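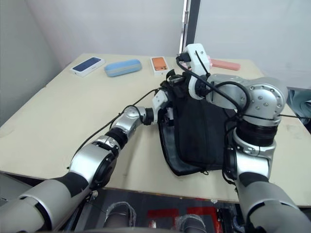 Galeria: sacos de tecido preto, abertura e enchimento sobre a mesa

Esta página pertence à série de Prornitz sobre acondicionamento de objetos pequenos em sacos moles. O saco é preto, de tecido, sem armação, e trabalha-se pousado no tampo. Interessam aqui a boca, o fundo e a ordem de entrada dos objetos. As páginas sobre caixas rígidas e sobre bolsas com fecho ficam na secção Zemham.

Textos de Oana Bogdan. Revisão de Bartosz Zalewska.

Notas da galeria

Saco vazio
Um saco de tecido sem armação não se mantém de pé enquanto está vazio. O corpo cede, formam-se vincos na face da frente e o fundo espalha-se para um dos lados. Os vincos ligeiros não se corrigem antes de encher.

Boca
O bordo superior segura-se em dois pontos afastados. Com um só ponto de apoio, o lado livre dobra para dentro e tapa parte da abertura. A tração faz-se para cima e para fora, sem arrastar o fundo.

Zona das pegas
As pegas ficam caídas para fora durante todo o enchimento. Se uma delas entrar na boca, retira-se antes do objeto seguinte – depois já fica presa por baixo.

Fundo
Abre-se com a mão espalmada por dentro, do centro para os cantos. No modelo Clisano o fundo tem 8 cm de largura útil, medida com o tecido esticado. Nos restantes modelos da série a medida não foi registada.

Objetos à espera
Alinham-se na borda mais distante da mesa, fora da zona onde o saco assenta. A fila não precisa de ser regular. Convém que nenhum objeto fique encostado ao seguinte.

Caixa de smartphone
Entra deitada e encosta a uma das faces maiores. Colocada ao alto, marca o tecido nos cantos e desloca o peso para um lado. É a primeira peça a entrar quando o resto do conteúdo for mais leve.

Objetos sem embalagem
Entram depois das caixas, no espaço que sobra. Os que têm arestas levam uma volta de papel fino. Floarea Jitaru prefere um pano dobrado em dois, solução que ocupa mais volume e que só testámos em sacos altos.

Enchimento
Com a altura ocupada em quase 50%, o saco começa a segurar-se sozinho e a boca pode ser largada de um dos lados. Acima disso o tecido estica e as peças de baixo deixam de se poder arrumar.

Fecho
As duas pegas juntam-se ao centro e o bordo dobra-se uma vez. Não se ata. A dobra fica virada para a face lisa, se a houver.

Arrumação
Sacos vazios guardam-se dobrados em três, com o fundo por fora. A prateleira Bratu leva 102 sacos nesta posição, sem compressão. Dobrados em quatro cabem menos e o vinco central demora a sair.

Limpeza
O tecido preto mostra pó e fibras claras. Escova seca, sempre no sentido da trama. Evitar rolos adesivos nas costuras.

Página atualizada em novembro. A nota sobre o fundo foi corrigida por indicação de Hưng Lưu – a versão anterior dava a largura com o tecido em repouso. Falta acrescentar a nota sobre sacos com forro, a cargo de Lăcrămioara Buzatu.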